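Subject: Re: [plornon-choir] Sheet music, the old scores, and October

Hello everyone,

Thank you, Gwenllian, for getting this started, and sorry it took me a while to sit down and answer properly. I've had a houseful (three grandchildren and a dog with a sore paw) and I wanted to give it the time it deserves.

Gwenllian Owen wrote:

> Hi all, I went through the back cupboard with Idris last night and we now have a proper tally. There are 3,608 loose copies in there, if you count every last photocopied alto part. I'd say 1,000 of those are too faded or torn to sing from. Do we sort them all, or just keep what we've sung in recent years and let the rest go?
>
> Also, does anybody know who has the folder of Christmas descants? It's blue, with a broken ring.
>
> Gwenllian

First of all, 3,608! I would have guessed half that. Bless you both for getting down on that cold floor.

My own feeling is that we should sort the lot, but slowly. When I sang with the Bralludon chorus, years ago now, we had a big clear-out one spring and got terribly brave about it, and by the next winter we were paying to replace a Mass setting we had put out for recycling with our own hands. I still think about that one. So I'd keep at least one clean copy of everything, faded or not, and file those by composer in the tall cabinet. Working sets can go in the boxes by title, with the number of copies written on the lid in pencil (please, pencil!).
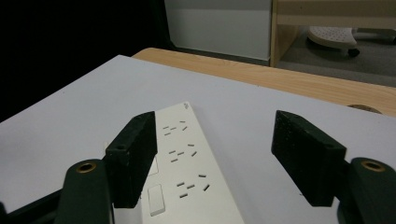

Where do the pencil-marked copies go, the ones with breathing marks all over them? With the working sets, please, and don't erase anything. Half of those marks are from Vlastimil Gajdoš's time as director, and I for one still breathe where he told me to.

As for money, we have $300 set aside for the library, and I'd like to spend it on decent boxes before anything else. Ifigeneia Christodoulou found some flat ones with metal corners that hold forty octavos each without bowing in the middle. She has a sample at home and will bring it to rehearsal if somebody reminds her. Huw wondered about scanning everything instead, and I do see the appeal, but we'd have to check the permissions piece by piece, and my eyes are not up to singing off a tablet. Maybe for the out-of-copyright things?

October is when I'd hope to be finished, so that the winter program can be handed out from the new boxes. We have the upstairs room from 6:30 until the basses arrive and want their chairs.

Oh, and the blue folder. I have a nasty feeling it's in my piano bench, under the hymnals. I'll look tonight after supper. If it isn't there, Idris, would you try the trunk of your car? You drove us all home after the Seviron carol evening and there was an awful lot of paper in the back.

Warmly, and with love to those of you with the cough,
Marian

(second sopranos, left end)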